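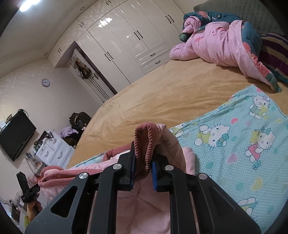
Ticket 7-100: Folding task stops at sleeve stage, padded jackets
Product: Urkamard (folding module)
Opened by: Notburga Pfister
Assigned to: Llinos Griffiths
Priority: Normal
Status: Open

Notburga Pfister wrote:

Hello. I am responsible for the bedroom chores in our trial. The task is "collect the clothes from the bed, fold them, make a pile". With T-shirts and towels we have good results and I am quite content. With padded jackets the task stops almost every time at the same place, and I would like to understand if the fault is in our settings or if the machine can simply not do this yet.

What happens, step by step:

1. The arm finds the jacket and goes to a cuff. This works.
2. The fingers close on the cuff. This works also, the ribbed part gives a good grip.
3. The arm lifts the cuff and pulls the sleeve across the body of the jacket.
4. The sleeve does not stay. The padding pushes it back open when the fingers release.
5. The module checks the fold, is not satisfied, and takes the same cuff again.

After the seventh try it gives the message FOLD NOT STABLE and waits for a person. I did 20 runs with the same jacket and 13 ended in this way. In the others the jacket was reported as folded, but I would not put it in a drawer like this.

Version of the module is the one from the May update. I have restarted everything, I have cleaned the finger pads, and I have made the calibration again. There was no difference.

Llinos Griffiths wrote:

Hi Notburga, thanks for the clear steps. Few questions:

Which garment class is it choosing at step 1? It should be in the run log, second line.
Is the jacket zipped or open when you start?
Where on the bed is it? Middle or edge?

Notburga Pfister wrote:

The class is "sweater, child". I did not notice this before, I am sorry. The jacket is open. I put it near the edge of the bed, because from the middle the arm must stretch very far and becomes slow.

Llinos Griffiths wrote:

OK, the class is one problem. "Sweater" expects thin sleeves that lie flat by their own weight. Please force the class to "outerwear, soft" in the task file and move the jacket in from the edge by one hand width. When a sleeve hangs over the side its weight pulls on the whole jacket during step 3, and the model reads that as slipping.

Also set release_delay to long. The fingers will then press down before they open.

Notburga Pfister wrote:

I made the three changes. It is better, but I can not say it is good.

The module now folds the first sleeve and it stays. With the second sleeve it presses down and the first sleeve comes up again a little – not completely, but enough that the check fails. I tried also the slow speed. The result is the same and everything takes longer.

I have one more observation, perhaps it is useful. When I fold this jacket myself, I do not treat the sleeves one after the other. I lay my forearm over the first sleeve and bring the second one with the free hand, and then I push the air out with the flat hand. I was not aware of this until I watched myself. With one pair of fingers I would also have difficulties.

Enda Mulligan wrote:

Jumping in from the motion team. Notburga's last paragraph is pretty much the answer. The current planner has no "hold this while I do that", it only has grasp, move, press, release. For flat cloth you can get away with it. Padding stores the push and gives it back to you.

We have a two-arm routine in test with Donal Doherty's group at Plutton. It handles towels and one kind of vest. Jackets with hoods it can't do at all yet. I would not promise a date.

Llinos Griffiths wrote:

Workaround until then: in the task file, put "outerwear, soft" on the skip list. The arm will pick the jacket up by the cuff and lay it aside for a person, and carry on with the rest. You lose the fold but you don't lose the whole run.

Notburga Pfister wrote:

The skip list works. The run goes to the end now, and the jackets are put aside on the left. I fold them by hand, this is quickly done.

For my report I must answer the question if the machine can do the laundry of a family. I will write: thin clothes yes, with somebody in the house – padded clothes no. Éabha Cullinane from Brophy asked me the same for their shop, where they have mostly winter stock, and I told her she should wait.

Please do not close the ticket. I would like to get a notice when the two-arm routine is ready for trial, and I can test again with the same jacket.

Llinos Griffiths wrote:

Leaving it open, linked to the two-arm request. Changed type from Fault to Missing Capability. The wrong class guess at step 1 is a real fault though, so I split that into its own ticket and added you as a watcher. Can you attach the log from one of the first runs there, before we forced the class?

Notburga Pfister wrote:

Attached, runs 7 and 13. In run 7 the class changes two times before it decides for sweater.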